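Lists > sim-grippers > September > Re: mug grasps, finger comparison

On 9th September, Matěj Štěpánek wrote:
> Has anyone run the Trekar fingers against the Koubek ones in the
> kitchen scene? I only have table-top numbers and don't trust them
> for mugs.

Matěj,

I ran the stock fingers first so there is a baseline. 500 simulated mug grasps on the marble counter, 478 held through the lift. Arm and counter stayed put, and I moved the mug start pose by up to 10 mm.
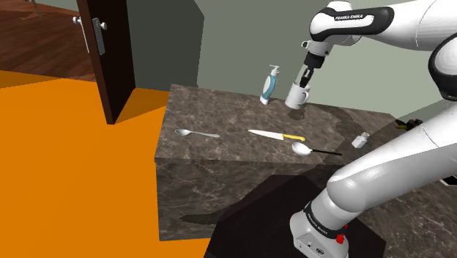
Arm at the counter, then a close view of the gripper over the marble.

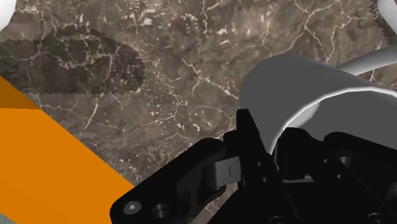 The Koubek fingers are next. Their mesh has a bad collision hull at the tip, so I'm redoing that before I compare anything – otherwise they catch on the rim. Trekar after that, with 2,000 grasps each if the queue allows.

Can you send me your controller gains? Mine are the Lirau defaults and the close is slow. Friction values too, if you changed them.

Rosalie Riedl
Sascombe

Recent in this list
Wrist camera lag in Lirau
Koubek tip mesh, fixed hull?
October call: topics
Force limits when closing on thin walls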